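Search tips Search Clear Popular: drill bits, glue, workbench

Workshop Tips: Setting Up a Table for a Home Robot Arm

We put ours together over one winter in the shared shop at Ramville. The kit was a Kellden arm, second hand, and most of the trouble came from the table and very little from the arm.

Get the height right first. Ours is 82 cm from the floor. Lower than that and the gripper folds its wrist awkwardly. Check that all the legs sit flat, and put felt or cork under any that don't.

Mark your start position with masking tape. A cross is better than a square, as you can still line it up when the object is sitting on part of it. Press the ends down hard with a spoon.

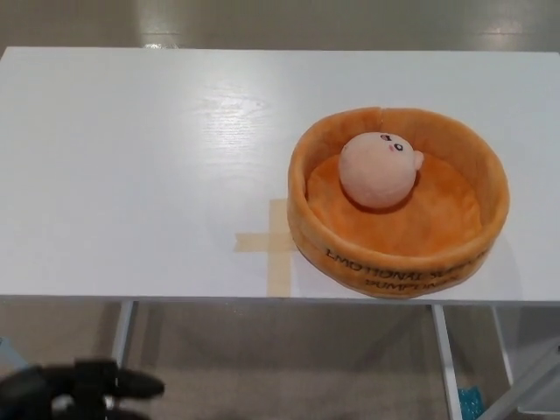
Soft things make good first objects. A jaw that closes too far on a mug will chip it, and a plush toy doesn't care. Start slow and leave the force limit at 3 until the arm repeats the move without a miss. A bowl with a padded rim, like the orange EMOTIONAL SUPPORT PUMPKIN one, is forgiving when the arm comes in low. It covers part of the tape cross, so line it up by the arm that sticks out on the left.

Watch for glare. A glossy white top throws the ceiling lights straight back at the camera. Turn off the nearest light or move the table — a matte cloth works too, but tape it down at the corners.

Run cables down a leg and tie them every 21 cm. Keep the emergency stop where you can reach it standing up.

3 comments

plellov_shop: Does painter's tape work as well? Masking tape leaves gum on my bench.

Isah: Yes, but it lifts sooner. Change it every month.

gluepot900: Cork pads fixed my wobble, thanks.

We use cookies to remember your settings. Accept Manage choices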